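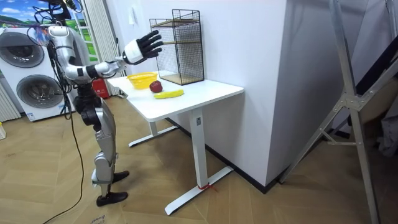
Most of the argument about robot training data is an argument about size. People want to know how many hours and how many episodes. I have spent two years at Sollside collecting examples for a humanoid, and I think the more useful question is what was different from one example to the next.

Take the fruit task. An apple, a banana, a yellow basket, a desk. The instruction is to put the fruit in the basket. Last October we recorded 700 episodes of it and were pleased with ourselves. The policy trained on them did well in the same room with the same desk. Then we moved the basket to the other end of the desktop, and the arm went to where the basket used to be and opened its hand over nothing.

We went back through the recordings. In nearly all of them the basket sat within a few inches of one spot, and the fruit lay in front of it or beside it. The operators hadn't been told to do that. They were quick, they had found a layout that worked, and they reset the desk the same way each time. Our pay sheet at the time counted finished episodes, so we had asked for exactly this.

My colleague Yao-tsung Tam proposed a smaller set. The operator would draw a card before each episode, and the card would say where the basket went, which piece of fruit came first, and where the robot's feet started. He also wanted the wire rack left on the desk. I was against the rack. It stands tall, it is close to where the hand works, and operators dislike reaching near it. His answer was that kitchens and offices are full of things that are in the way, and a robot that has only ever seen a clear desk will learn that desks are clear.

We recorded 119 episodes with the cards. It took longer per episode than anything we had done, and the operators complained about the walking. The policy trained on that set alone was a little worse on the original layout and much better on every other one. I would take that trade on any task I can think of.

I don't claim this settles anything for other labs. Ours is one robot and one task, and fruit is forgiving. A team with a large budget can record so much that variety comes in by accident. Most teams don't have that budget, and I suspect the ones that do are paying for a lot of near copies.

The other habit I would like to see dropped is throwing away the poor episodes. When we used the Wostimeo labeling tool, its default was to keep an episode only if the task ended in success with no regrasp. That removed every case where the hand closed badly on the banana, let go, and tried again. Those cases are the only place the model can learn what to do after a bad grasp. We now keep them and mark the point where the first attempt failed. Marking takes a person 20 seconds or so. Episodes where the operator lost track or the connection dropped still go in the trash, and the operator makes that call on the spot.

The pay sheet had to change too. Operators are now paid by the hour, and the daily review looks at the spread of starting positions before it looks at the total. The total went down in the first month. There were some tense meetings about that, and I understand why, as a total is easy to put on a slide and a spread is not.

If you are starting a collection project, write the cards before you hire the operators. Decide what must change between episodes, and by how much, and who checks. Train on the first small batch and move the basket.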